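The quiet return of the evening class

By six o'clock on a wet March evening, the car park behind the old Hostent building is already full. People are hurrying across it with rolled-up aprons, violin cases and carrier bags of wool. One man has a loaf tin under his coat. Inside there is a smell of floor polish and toast, and somebody on the first floor is learning to play a scale on the trumpet, very slowly, with a lot of heart.

I had come to find out why evening classes are filling up again, and I'd expected to spend an hour there. I stayed until they switched the lights off.

This term the centre has 312 people signed up, the most it has ever had. You can do bookbinding, Portuguese, bread, upholstery, choir, watercolour, simple joinery or the history of the English hedge (which was full, with a waiting list!). Most courses run for 11 weeks, long enough to get properly stuck and then find your way out again.

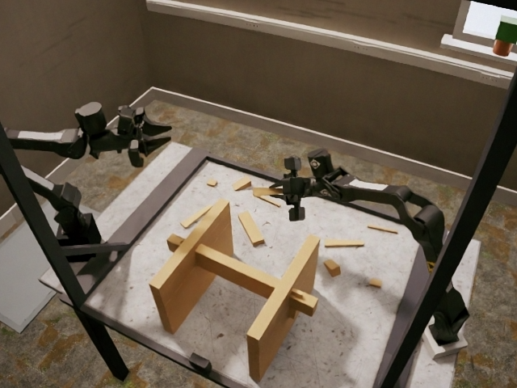
Two thick boards joined by a square crossbar, on the worktable.

The bread class meets in what used to be the staff canteen. When I looked in, everyone was up to the elbows in dough and talking at the same time, mostly about flour. A retired bus driver told me he had been buying the same white sliced loaf for 40 years and now couldn't look at it. His neighbour at the bench had made a rye so dense that she'd used it to hold the back door open, and she was thrilled with it, because the one before had been worse.

I heard this kind of thing all evening. People love to talk about what went wrong. In the pottery room there is a whole shelf of collapsed bowls, kept with great affection, and on the last night of term they give a prize for the worst.

Portuguese was more serious, at least for the first ten minutes. Then they got on to ordering lunch, and a long argument broke out over an imaginary bill. The tutor let it run. She likes a row, she told me afterwards, as you find out very quickly which verbs you don't have.

Why now, though? Cost is part of it. A full course here comes to 80 pounds, with tea, and a lot of people said they had looked at the price of a few nights out and done the sum. Several mentioned working from home and wanting to be in a room with strangers. One young woman who does night shifts at Hwang, the parts warehouse on the ring road, comes straight from her bed to the choir and goes from the choir to work. She says the singing sets her up better than coffee.

The choir is called Muso, a name chosen as a stopgap and never changed. It has no auditions and only one rule, that you must not apologise for your voice. I stood at the back for two songs and was handed a sheet of music before the third, so I can report that the altos are very kind and that I came in early every single time. 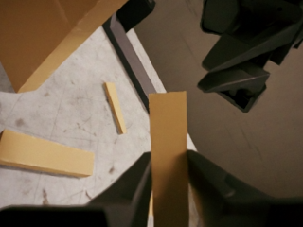 Mélanie Chisholm

After the tea break I went to the hedge class, and I'd go again tomorrow. The room was dark and warm, and on the wall was an old parish map with every field named. Long Pightle. Hungry Piece. Cuckoo Pen. People had brought in names from their own villages and were reading them out, and each one set off a story about a lane or a flooded gate or somebody's uncle. A woman in the second row had walked the same field edge with her dog for years and had only just learned that the big oaks along it mark a boundary older than the church. She had gone back the next morning to look at them again.

Booking used to mean a queue down the steps on the first morning of term, and plenty of people miss it. It's all done online now, through a system called Datix, though you can still ring up, and the woman who answers will tell you frankly whether a course will suit you. She talked me out of upholstery ("have you got a garage?") and into bookbinding.

So I now own a bone folder, a needle and a ball of waxed thread. My first notebook opens the wrong way round and has one page upside down in the middle. I've started writing the shopping list in it. The summer programme goes up at the end of the month, and the hedge people are planning a walk.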